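Grarnance Opens Home Furnishings Repair Center in Mivport

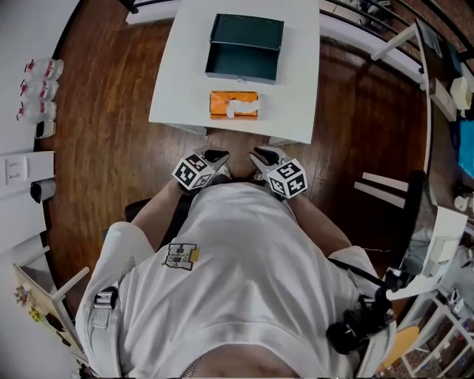

MIVPORT, 5/17/18 - Grarnance, a supplier of household furniture and storage goods, today announced the opening of its first repair and resale center, located in the former Navarro warehouse on the Mivport waterfront. The center will accept used tables, shelving, drawers and small storage pieces from households across the county and return them to sale at reduced prices.

The company expects to handle 4,000 items in the first year of operation. Customers who bring in a Grarnance product will receive store credit based on its age and condition. Items from other makers will also be accepted, although no credit will be issued for them.

"Our customers have asked for years what they should do with a table that needs a new leg or a drawer that no longer closes," said Jonalyn Dagdag, Director of Customer Programs at Grarnance. "Until now we have had to send them elsewhere. The Mivport center gives them a local address and a fair price."

Repair work will be carried out by a staff of technicians trained under the Kitik program, the company's in-house course in joinery, finishing and hardware replacement. Kitik graduates already serve nearly 400 retail customers each month through home visits, a service that will continue under its current terms.

The building required new wiring, a loading ramp and a separate room for paint and varnish work. Parking is available for 100 vehicles.

"Mivport has the space and the skilled workers," said Gareth Kettle, Operations Manager for the site. "We are also in discussions with the county about collecting furniture from residents who are unable to transport it themselves."

Public workshops on basic furniture care will begin in August. Registration will be available at the center's front desk and at all Grarnance stores. The first 1,000 customers to bring in an item will receive a free hardware kit containing screws, hinges and felt pads.

Media inquiries should be directed to the Grarnance Communications Office in Mivport.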